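Shop > Drinks and Serving > Paper Cups > Brultus Plain White

Brultus Plain White Paper Cup, box of 200

Reading time: 2 minutes

The Brultus is the cup we sell most to offices, schools and small event kitchens. It is a plain cup for hot and cold drinks, with no print and no handle. We have it in our catalog for seven years and the shape was changed only one time, when the rim was made a little thicker. Customers who used the older one will notice it when they put the lid.

The wall is a single layer. For tea and filter coffee this is enough for most people, but if you serve directly from a boiling kettle, please wait a moment or take the sleeve from Dralari, which fits without glue. We do not recommend to use two cups one inside the other. It works, but it costs more than the sleeve and you make double trash.

What is in the box

One box holds 200 cups, packed in sleeves of thin film. Lids are not included. The flat lid and the sip lid are both made by Wundard, and both fit the new rim. The domed lid from the same maker does not fit, even if the diameter on the label looks the same. We had several returns for this reason, so please check the last letter of the lid code before you order.

Storage

Keep the box closed and away from steam. A shelf above the dishwasher is a bad place - the rims become soft and the lids do not hold well after. A closed box keeps well for 2 years in a dry room. Open sleeves should be folded at the end and used first.

Please do not put the cups in a microwave. The bottom seam is glued with heat, and it can open with heat also.

Ordering

Orders that arrive before noon leave our warehouse the same day. For ten boxes or more we send on a pallet, and the driver will call before he comes. In June we close the warehouse for stock check, and orders wait until we open again, so summer camps should order early.

Samples are free, one sleeve for each company. Write to Radomír Říha in our sales office and tell him which drink you serve and which lid you have now. He answers in English, Czech and German - usually the same morning.

If the corners of the box are crushed at delivery, write this on the driver's paper before you sign. Without this note we can still replace the cups, but it takes longer.

Related items

Dralari cup sleeve, brown
Wundard flat lid, white
Wundard sip lid, white
Okonkwo wall dispenser for cups

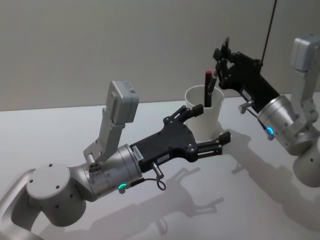
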